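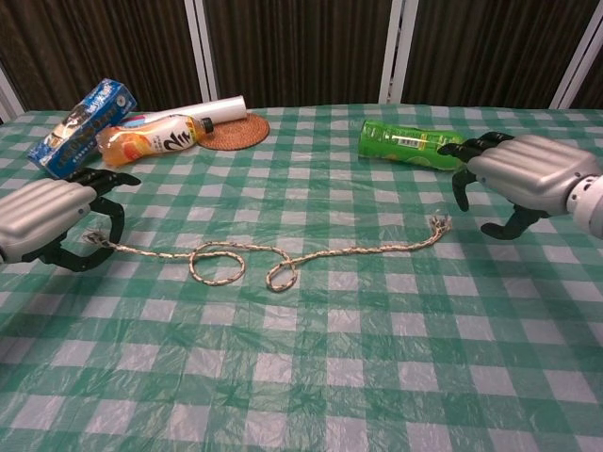

Cuerda, mantel de cuadros y una lata verde. Empieza la temporada de nudos 🪢

1/ ¡Por fin me he puesto con los nudos! Llevaba desde junio diciendo que iba a aprender en condiciones y hoy he despejado la mesa de la cocina, he dejado el mantel verde de siempre y a ello.

2/ La cuerda es trenzada, finita, color crudo con motitas marrones. Me encanta cómo se ve sobre los cuadros – se sigue cada vuelta sin perderse, y cuando estás empezando eso es media vida.

3/ El plan: 9 nudos antes de la acampada en Mundarar. Llevo dos que me salen sin mirar (el llano y el ocho) y uno que me sale cuando él quiere (el as de guía, claro).

4/ Lo que más me ha ayudado con el as de guía es dejar las vueltas planas y bien abiertas sobre la mesa y no apretar NADA hasta el final. Antes tiraba enseguida y acababa con un churro imposible de deshacer.

5/ Las dos puntas están deshilachadas, así que les toca remate con hilo. He visto que se puede hacer con hilo de coser encerado y me apetece muchísimo probarlo, queda precioso en las fotos del foro de Plillov.

6/ Ah, el mantel: plástico del fino, con más arrugas que yo un domingo no, ¡que yo cualquier mañana! Pero le tengo un cariño enorme y no pienso cambiarlo.

7/ Siguiente en la lista: el ballestrinque. Si alguien tiene un truco para acordarse de por dónde pasa la segunda vuelta, que lo deje por aquí, lo pruebo esta misma noche a las 11 con una infusión al lado 💚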